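Textile Care and Household Materials
Unit 5: Why cotton wrinkles

Last time we spoke of wool, and of the reasons it springs back after we press it in the hand. Cotton behaves in a different way. The fiber is made mostly of cellulose, and the long chains of cellulose are held to each other by weak bonds. When the fiber takes up water, many of these bonds open, the chains can slide a little, and new bonds close in the new position. The fold stays.

Heat and moisture together make this faster. For this reason a shirt that is left in a warm dryer after the cycle gets sharp creases, and for the same reason the iron with steam can remove them.
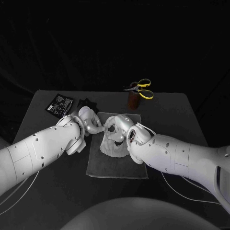 Linen is also cellulose, but the fiber is stiffer and stretches very little before it breaks. It creases more than cotton of the same weight. Some buyers like this look -- it is a matter of taste and I will not ask about it in the test.

Easy-care finishes add small molecules that tie the chains together in a permanent way. The cloth recovers better, but it loses some strength and tears more easily. Please compare with the table in the reader by Jeanine Smits, section 2.

For next time: read the chapter on blends. Bring one piece of cotton cloth from home, washed and not ironed.

Questions to Ylva Boström, office 20, before noon.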